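Home | Files | Changelog | Licence | Contact

Wovwood Singles Index - README
July 4, 2021, by Bartosz Pawlak

Five years of alternative radio singles in one tidy CSV! The index now holds 2,520 tracks, and the newest 420 came from Hazem Fahmy, who went through the old Harkmont playlists by hand (thank you, Hazem).

Columns: artist, title, label, release_year, first_airplay, notes

Comeback singles have "return" in the notes column - my favourite thing to sort by. Live versions are left out for now. Tracks on Fadel and Ezzat, the two small labels, have a year but often no airplay date, so please send me any you know. The next version should have up to 3,000 rows and I can't wait.
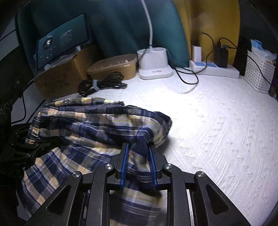 Plaid fabric held between two blue grip pads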